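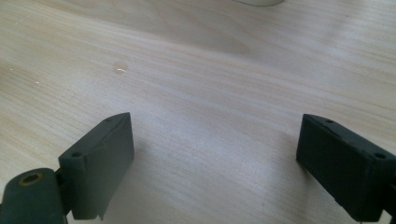

Cahier de collecte, octobre, poste 4

Reprise à 9 h 15. Table en bois clair, lumière du jour. Pince à main, mêmes doigts que la dernière fois. Objectif fixé avec Shazia : 200 démonstrations valides pour la tâche « petit objet vers récipient », à verser dans le lot Plungate avant le prochain entraînement.

Réglages
Vérifié le serrage des deux doigts avant de commencer, celui de gauche avait un léger jeu. Resserré, puis refait le zéro d'ouverture. Le script de contrôle de Perwood passe sans erreur. Synchronisation entre l'image et l'ouverture de la pince : correcte sur les essais à vide, rien à corriger.

Consigne retenue pour chaque épisode : départ pince ouverte, approche lente, fermeture, levée, transport, dépose, retour pince ouverte. On coupe l'enregistrement après le retour, pas avant. Dans le lot précédent beaucoup d'épisodes s'arrêtaient à la dépose et le modèle restait planté au-dessus du récipient sans savoir quoi faire.

Déroulement
Première série sans histoire, objets moyens, positions tirées au hasard par le script. Deuxième série avec les petits objets, nettement plus lente. Quand la cible est un petit rond blanc de la taille d'une perle, sur un bois aussi pâle, le contraste est faible et le détecteur d'Arabzadeh la perd dès que la pince descend. Il accroche aussi de temps en temps une miette ou une tache de la table.
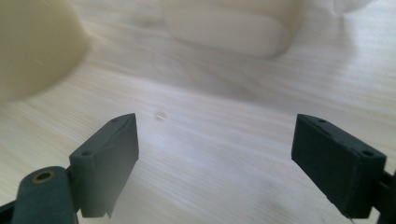 J'ai donc gardé ces épisodes en annotant la position de départ à la main, sur la première vue où la cible est lisible. Cela prend du temps mais je préfère ça à un filtrage automatique qui jetterait justement les cas difficiles. Shazia est d'accord, à condition de les marquer « cible faible » dans le fichier de lot pour pouvoir les pondérer à part.

Autre point, les objets clairs placés au fond. Ils sortent flous, on en devine juste le bas ou un bord. Je ne les déplace pas entre deux prises d'une même série. Entre les séries, oui, sinon le modèle va apprendre leur place par cœur.

Bilan en fin de matinée
165 épisodes gardés. Une dizaine rejetés, presque tous pour la même raison : fermeture trop rapide, l'objet part sur le côté et on le rattrape en deux fois. Je les ai rangés dans un dossier séparé, Shazia veut les regarder pour la partie récupération d'erreur. Pas de décision pour l'instant.

Comparaison rapide avec le lot Cusance : nos trajectoires sont plus courtes et plus régulières. Trop régulières à mon avis. J'approche presque toujours sous le même angle, ça se voit tout de suite quand on superpose les courbes. Pour la suite, changer d'opérateur toutes les 10 prises et varier la hauteur de départ.

À faire
Compléter jusqu'à 200 cet après-midi, Shazia à la pince, moi au poste.
Nettoyer la table avant une série, la laisser telle quelle pour la suivante, noter laquelle est laquelle.
Relancer Arabzadeh pour le seuil du détecteur.
Copier le lot sur le disque commun et vérifier les sommes de contrôle.
Regarder le jeu du doigt gauche en fin de journée, et si ça a encore bougé, mettre du frein-filet.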